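Part 3: Getting your keys sorted for the Wiltar key cabinet

I put this section off for ages, and then the hook labels arrived and I had no excuse! Set aside a quiet half hour, make some coffee, and clear yourself a flat surface in a plain color (keys vanish on a patterned tablecloth, ask me how I know).

1. Take every key off its ring. A butter knife slid into the coil saves your thumbnail.

2. Work in small batches. My cabinet has 42 hooks and I tipped the whole drawer out the first time, which was a mess. A few keys at a time is plenty.

Note: If you have the bigger Sanna cabinet, the hooks start at 10 on the second row. The label sheet is the same, so just skip ahead.

3. Try each key in its lock before you label it. Yes, even the one you're sure about! I was sure about the shed.

4. Write the hook number on the tag first, then tie it on. Use pencil until the whole batch is done, then go over it in pen.

Caution: Don't write your address on a tag. The hook number is all you need, and the list of what opens what lives somewhere else (mine's in the kitchen binder).

5. Put anything you can't match in an envelope marked "mystery" and hang on to it until September or so. I've rescued two that way.

6. Spread the next batch out with some space between the keys, so you can pick them up one by one without dragging their neighbors along.
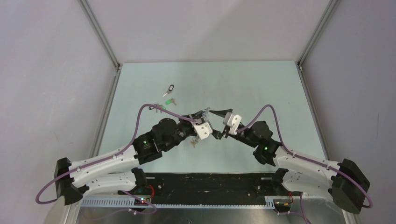
7. Hang the tagged keys from the top row down, with the tags facing out, and close the door gently the first few times while the hinge settles in.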